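Takora knob benchmark: frequently asked questions
Last updated 2024-04-10

What is Takora?
A simulated test of whether a learned policy can turn one particular knob to one particular angle and leave the neighbors alone. The second part is where policies go to be humbled.

Why sixteen knobs?
Dilwyn Pugh wanted nine and Doğukan Soylu wanted twenty-five. The grid is four by four, and both of them consider this a defeat. 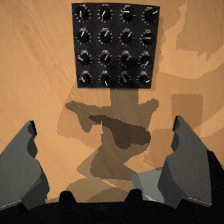 A run counts as a success if the target knob ends within 7 degrees of the goal and no other knob has moved. We used to allow a little drift on the others. Policies found that allowance very quickly.

Are the shadows intentional?
Yes. Lighting is drawn fresh for every episode. Our first baseline, Niten, was trained under flat light and read dark patches as knob pointers with great confidence.

How much training data is there?
853 demonstrations, plus 131 held out for testing. Please don't train on the held-out ones. We do check.

Is the arm's starting pose fixed?

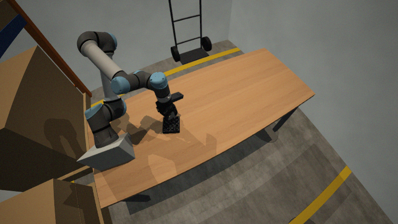
No, it varies a little between episodes – enough to break a policy that has memorized one approach. The panel position varies too.

Does any of this transfer to a real arm?
We don't know yet. Hardware trials are planned for June, and the Kahraman scores you may have seen are simulation only.

Can I submit a policy that wiggles every knob and hopes?
You can. It will join 4 others at the bottom of the table.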